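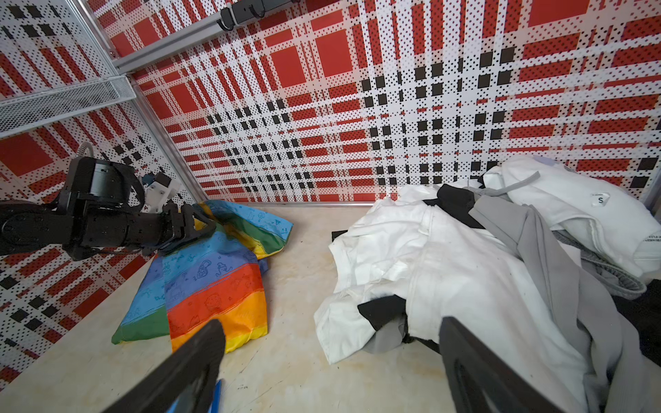 Speaker notes, Selidbridge community evening, the Nistari laundry project

(Slow down at the start. Say hello to the back row, who never get a hello.)

Good evening, everybody, and thank you so much for coming out. I know the parking behind the library is a trial. I run the after-school robotics club at Lukholm, and I've been asked to talk for twenty minutes or so about what the students have been up to since the fall. If you know me, you know I could go for an hour, so somebody please wave at me when the coffee is ready.

The club has 23 students this year, which is the most we've ever had, and they work on one big project together from September through to spring. They vote on it. I had my heart set on a greenhouse, I'll admit, and I gave what I thought was a very moving speech about tomatoes. They picked laundry. The project is called Nistari (a word one of the teams made up, and they won't tell me what it means), and the goal is simple to say: clothes and a bag on the floor, two robot arms, and at the end the clothes should be in the bag.

(Pause. Let people laugh, they usually do.)

I laughed too, back in September! Then we spent seven weeks on getting hold of the bag.

Think about how you do it at home. You pinch the top edge of the bag, you give it a bit of a lift, and the mouth falls open, and the whole time you're thinking about supper. Now try it with two fingers and no feeling in them. Pinch too low and you have both layers of cloth, so the bag stays shut. Pinch too near the edge and it slides right out. The students found that a top corner is the kindest place to start, so one arm takes the corner and holds it up, and the other arm does the fetching and carrying. They call them the holder and the picker. It took a whole afternoon of arguing to settle that the holder shouldn't move once it has hold of the cloth, and I was very proud of that argument, loud as it was.

Our bag has rainbow stripes and little doodled figures and faces all over it. The software team asked for a plain one, and they were outvoted.

(If there's time, tell the story about the bake sale. If not, skip to the clothes.)

Now, the clothes. A box or a ball is the same shape every time you meet it, and a sweatshirt never is. We keep a pile with white, grey and black things in it, and the white ones were a headache all through the winter, with the floor being so pale. The wrist camera would look at a white sleeve on a cream floor and see very little worth reaching for. The students got around a good part of it by teaching the program to look for folds and shadows, and places where one color crosses another. A grey drawstring lying on a white hood turns out to be a lovely landmark. So is a cuff.

The walls of our practice corner are red, black and white plaid, very bold, and people always ask me about them. The students like to test against a busy background, and I have grown fond of it, though I wouldn't want it in my kitchen.

(Numbers part. Don't rush. Drink some water.)

I promised the students I would give you the real numbers. Between the fall and March they logged 619 tries. A try means one garment, picked up off the floor and let go inside the bag. They got 189 of those. I want you to hear that as the good news it is, since there were evenings in October when the score was zero and we all went home a little quiet. Most of the misses came from the bag sagging shut halfway through. After that it was the picker coming up with two things at once, a shirt with somebody's sock riding along.

We write every miss down in a notebook, in pen. One of our ninth graders started drawing a small sad shirt next to each one, and by December there was a whole family of them, with hats.

(Thank Szewczyk Hardware here. Do NOT forget like last year.)

A very warm thank you to Szewczyk Hardware, who cut our aluminum rails to length and wouldn't take a penny for it, and to all the families who sent in old clothes. We have plenty now. Please, no more ski pants.

After the break the students would like to try a second bag, a stiffer one, and I believe the greenhouse is back on the ballot for next year. Come and see the arms any afternoon after 3:30, the door sticks so give it a push. Questions?

Comments (3)

plaidfan: My daughter is on the software team and is still sore about the bag vote. Wonderful talk.

R. from Selidbridge: Could you post the part about the folds and shadows in more detail? My own club is stuck on towels.

oldsocks: I was the one waving about the coffee. Sorry, it was getting cold!

Contact the club | © Lukholm Robotics Club | Back to top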